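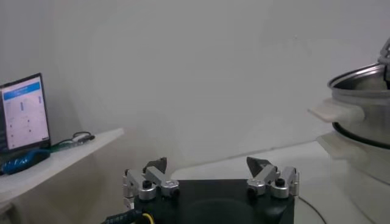 Dampfbrötchen seien doch bloß Hefeklöße, die sich in der Küche geirrt hätten, hieß es neulich am Nebentisch, und Vanillesoße habe auch noch keiner dazugestellt.

Samstag, 5. Februar 2022
Text: Redaktion Vidik

Ich habe mich nicht umgedreht, aber es fiel mir schwer. Zum einen stimmt der Satz nämlich fast: Der Teig ist der gleiche, Mehl, Wasser, Hefe, ein wenig Zucker, und wer mit Germknödeln groß geworden ist, erkennt beim ersten Bissen etwas wieder. Zum anderen lag vor mir ein Baozi mit Lauch und Schweinebauch, der so gut war, dass ich mit vollem Mund ohnehin keine Diskussion hätte führen können!

Seit diesem Abend lässt mich die Sache nicht los. Ich habe Teig geknetet, der zu fest war, und Teig, der mir vom Brett lief. Ich habe in drei Städten gegessen, am Stehtisch und am Sonntagstisch, und ich bin schließlich in Plistoldale gelandet, einer ehemaligen Textilstadt mit einer Markthalle, in der man schon am frühen Morgen vor lauter Dampf die Schilder kaum lesen kann.

Mehl zuerst

Im Dampfhaus Uvow, gleich am Nordeingang der Halle, gehen in einer guten Woche 3.000 Stück über die Theke. Gearbeitet wird auf einer Fläche, die kleiner ist als mein Wohnzimmer. Geredet wird dort am liebsten über Mehl. Nordchinesische Rezepte verlangen häufig ein Mehl mit mittlerem Eiweißgehalt, die kantonesische Schule mag es schwächer und heller, und unser gewöhnliches 405er liegt irgendwo dazwischen und macht seine Sache ordentlich. Mit 550er wird der Teig kräftiger und die Krume zäher, was mir persönlich zu einer deftigen Füllung sogar besser gefällt. Bei Uvow sah man das anders, und zwar sehr deutlich.

Ein Löffel Schmalz oder Öl macht die Haut geschmeidig. Milch statt Wasser gibt eine cremige Farbe und einen Geschmack, der schon zum Frühstück hinüberwinkt. Backpulver neben der Hefe ist Ansichtssache; manche kneten es erst nach dem Gehen ein, dann wird es ein langes, meditatives Kneten, bis der Teig wieder glatt ist wie ein Ohrläppchen. (Der Vergleich stammt nicht von mir, aber ich prüfe seither bei jedem Teig am eigenen Ohr nach.)

Mantou, Baozi, Hanamaki

Wer anfängt, sollte mit Mantou anfangen. Keine Füllung, keine Falten, nur Teig, und man merkt sofort, wo es hakt. Mantou sind das Brot Nordchinas, man reißt sie auseinander und wischt damit die Soße vom Teller. Baozi sind die gefüllten Verwandten, und zwischen Teehaus und Bahnsteig gibt es sie in so vielen Größen, dass jede Liste lächerlich kurz ausfiele. In Japan heißen sie Nikuman und gehören in die kalte Jahreszeit, in Korea füllt man Jjinppang mit roter Bohnenpaste, auf den Philippinen steckt im Siopao gern ein Stück gesalzenes Ei. Und dann sind da die gedrehten Blütenbrötchen, chinesisch Huajuan, japanisch Hanamaki, mit Frühlingszwiebeln und Sesamöl zwischen den Schichten. Für die lasse ich jedes Croissant liegen.
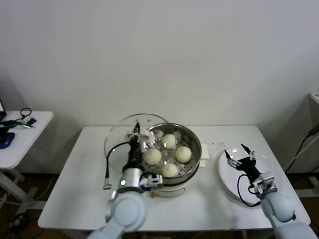
Vier Dampfbrötchen auf dem gelochten Einsatz, dahinter der Glasdeckel.

Die Sache mit den Falten

Schön gelegte Falten sind Handarbeit, und sie sind der Teil, an dem die meisten verzweifeln. Der Daumen der einen Hand drückt die Füllung nach unten, die andere Hand rafft den Rand, Fältchen um Fältchen, und der Teigling dreht sich dabei langsam im Kreis. Der Teigfladen muss in der Mitte dicker sein als außen. Das hatte ich jahrelang falsch gemacht! Ich hatte alles gleichmäßig ausgerollt und mich gewundert, dass oben ein harter Knubbel saß und unten die Brühe durchkam.

In der Bäckerei Mizuno, eine Straße hinter der Markthalle, legt man elf Falten in jeden Baozi. Eine Vorschrift gibt es dafür nicht, man hat es dort einfach einmal so angefangen. Meine ersten Exemplare hatten fünf, dann acht, dann eine unbestimmte Menge, und eines sah aus wie eine schlecht gebundene Einkaufstüte. Geschmeckt haben sie alle.

Dampf, Deckel, Geduld

Bambuskörbe sind wunderbar, sie duften und nehmen Feuchtigkeit auf. Ein Metalleinsatz im Topf tut es genauso, nur sammelt sich am Deckel Kondenswasser, und wo ein Tropfen auf den Teig fällt, bleibt eine glasige, eingesunkene Stelle. Ein Küchentuch unter dem Deckel hilft, die Enden nach oben geschlagen und verknotet. Backpapier in kleinen Quadraten unter jedes Brötchen, reichlich Abstand, und zwischen Wasser und Einsatz ein paar Fingerbreit Luft.

Bleibt das Zusammenfallen. Man hebt den Deckel, sieht pralle Kugeln, freut sich, und zwei Atemzüge später sind sie runzlig wie Winteräpfel. Oft war der Teig zu lange gegangen, manchmal war die Hitze zu hoch. Bei Mizuno schaltet man den Herd aus und lässt den Deckel noch 2 Minuten einen Spalt offen stehen, bevor man ihn abnimmt. Ich mache es seither genauso und bilde mir ein, dass es hilft. Ein paar Runzeln kommen trotzdem vor, und dem Lauch darunter ist das herzlich egal.

Im September, wenn Plistoldale sein Hallenfest feiert, wird auch draußen gedämpft. Beim letzten Mal waren es 1.440 Brötchen an einem Nachmittag, die Kürbisfüllung war als erste weg. Ich hatte mich in der falschen Schlange angestellt und bekam süße Bohnenpaste, in einer Serviette, viel zu heiß. Ich habe mir noch eins geholt.

11 Kommentare | 2 Mal geteilt

© Vidik 2022 | Kontakt | Impressum | Nach oben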